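Birnider tabletop kit, second month

I said in the last post that I would come back to the Birnider kit once the arm had done enough cycles to be worth writing about. It has now run something over 3000 grasps, most of them unattended in the evenings, and I have opinions on the parts that matter to me. People who want an unboxing can find several elsewhere.

What you get from Birnider is the arm, a parallel gripper, one fixed camera with a clamp mount, a power brick and a license for their planner. Mine came through Trendport, who also sell it with a Jaidee wrist camera. I did not order the wrist camera. I regret that a little, for reasons given further down.

Calibration

The hand-eye routine takes 11 minutes if it passes the first time. It wants the printed board in a series of poses and it is strict about glare. The first version of the software reported only "residual too high" and quit. The March release prints the residual per pose, so you can drop the bad one and rerun the solve without moving the arm again. Riet Stevens sent me a script that does the same thing from the log files for anyone still on the old release, and I used it for two weeks before updating. It is still slightly better than the built-in version at picking which pose to discard.

Calibration drifts when the clamp is bumped. There is no check for this at startup. I now run a touch test on a fixed point every Saturday and write down the offset. So far the worst reading was 4 mm, after I moved the table.

Gripper

The fingers are fine for boxes, cans, and anything with two parallel faces. The stock pads are too hard for thin edges. Hendach makes a softer pad that fits the same screws, and with those fitted the rim grasps went from unreliable to boring. Change the payload entry in the config after swapping them. The manual leaves that step out and the arm sags a little at full reach if you skip it.

Finger travel is the real limit. If the object is wider than the opening you have to take it by an edge, and then everything depends on how well the camera sees that edge.

Planner

The planner treats whatever the depth map gives it as solid. That is a reasonable default. It also means that a hole in the depth map is free space as far as the arm is concerned, and the arm will happily plan through it. There is a setting called fill_gaps, off by default, which closes small holes before planning. Turn it on. The cost is that real openings get closed too, so you lose any grasp that puts a finger through a slot.

I spent most of the month on slotted plastic baskets, which are hard on both sides of that trade. The walls are glossy, the slots are narrow, and light comes through from behind. Depth on the near wall is patchy, and some pixels land on the far wall instead. Ok-hee Ki, who has the same kit, suggested segmenting by color first and fitting a box to whatever depth survives inside the mask. It works well when the baskets are different colors and they are not overlapping too much.

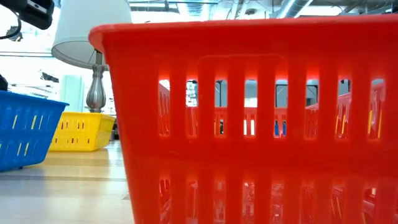
Red in front, yellow partly behind it, blue to the left. The bright edges on the slots are light coming through the plastic.

With three colors the mask step is easy. The box fit is where it goes wrong, mostly on whichever basket sits closest to the camera. A close wall fills so much of the view that the fit has no far corner to hold on to, and the estimated depth of the basket comes out short. A wrist camera could take a second look from above – hence the regret about the Jaidee. My workaround is to enter the basket dimensions by hand and let the fit solve only for position and yaw. It is less general and it has been stable.

Support

Four tickets filed, four answered, the slowest in three days. One was a real bug in the gripper homing sequence and it was fixed in the next release. The documentation is thin on the planner side, and the parameter list does not give units.

I am keeping it. Next job is the wrist mount, if the Trendport bracket fits over the Hendach pads without fouling the cable. The drawing says there is clearance, but it was made with the stock fingers.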